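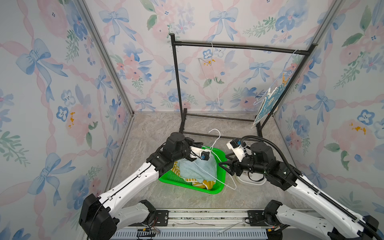

Windano Manipulation Group, shared bench notes

July, hanging task, second setup

Goal for the month is 2000 usable demonstrations of hanging laundry with both arms. We have 197 so far. Matěj Ďurica drove the morning block and I took over after lunch.

Task text stays the same: take a cloth from the green basket, get it onto the rail, release, return to start. Hanger or clip, operator's choice, but say which one in the label. The first labels only said "hang towel" and I had to go back through 95 of them to add it.
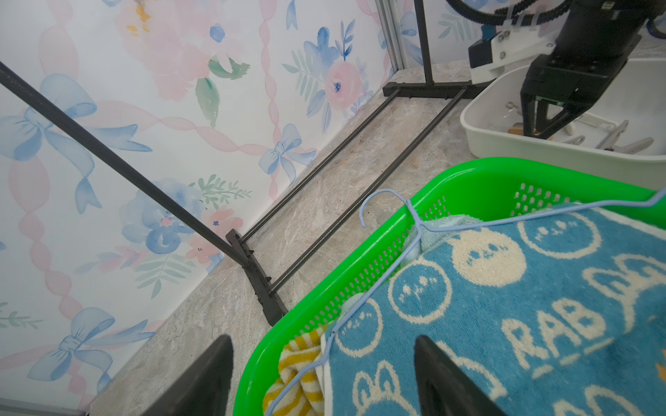

Pace is okay when the cloth is on top of the pile. It drops a lot when the first grasp picks up two layers. Matěj wants to throw those episodes out. I want to keep any where the operator lets go and regrasps cleanly, tagged "recovery". We agreed to keep them in a separate folder until Stojanović has trained on both sets.

Threw out 6 episodes for late starts. The recording was already running while the arms were still moving to the start pose.
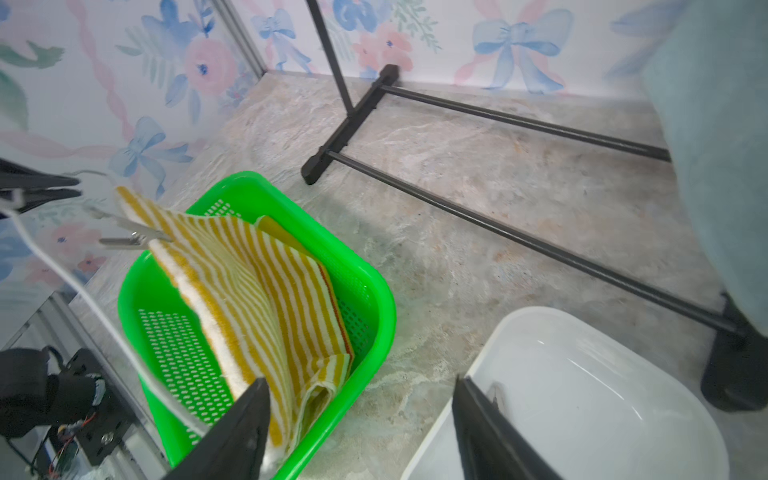 Wrist views are worth checking before each block, especially for the clip episodes. The overhead view hides the jaws too often to label a grasp from it. From the wrist I can see the gray clip on the raised corner of the striped towel, and that is enough to mark the clip as on the cloth. Labelers should use the wrist stream for that step and the fixed camera for everything at the rail.

To do: copy the block to the Zurnorden drive, reshuffle the pile between episodes, ask Matěj for his label sheet.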